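4.3 Tuning the grasp check for thin rims

Okay, so your wrist camera is streaming and Ulier is planning paths that don't make you flinch. Next up is the grasp check, the little routine that decides if the fingers are holding something or just closed on air. I use plates for this (thin rim, shiny face, worst customer I know), and if your settings survive a plate they'll be fine with a mug.

1. Stop the planner, but leave the Drerow controller running.

2. Open grasp_check.conf and set min_gap to 5. The default is way too big for a rim, and you'll get EMPTY every single time.

3. Set settle_frames to 20. I know that feels slow! Leave it there for now, you can trim it later.

4. Start the viewer on port 1193 and close the gripper on the rim from the jog panel. Go gently.

5. Tilt the wrist until the plate's face is turned to the camera and you can still see the rim between the two fingers.
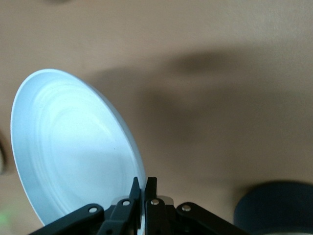

Selvanayagam left a comment on the older version of this page: my check kept flipping between HELD and EMPTY with the plate tilted like this, and dropping the exposure one notch fixed it. The bright side of the rim was washing out and the edge finder lost it. Might be worth adding as a step.

Good call, so it's a step now.

6. Watch the edge overlay in the viewer. If the line along the rim breaks up where the light hits it, lower exposure one notch and wait for the overlay to redraw. Repeat until the line stays put.

7. Press Save Profile and call it something you'll recognize in December. Mine is thin_rim, very creative.

Note: shadows from the arm can show up as edges too. If the overlay starts tracing one across the table, turn on mask_background and draw the mask a bit loose around the plate.

Caution: don't raise grip_force to make a flickering check go away. The check reads finger gap and camera edges, and squeezing harder doesn't help either of them. It's also a great way to chip a plate.

Profiles made in Prununlow need to be exported again before they'll load. The old importer skips mask_background without a warning, and I lost most of an evening to that one.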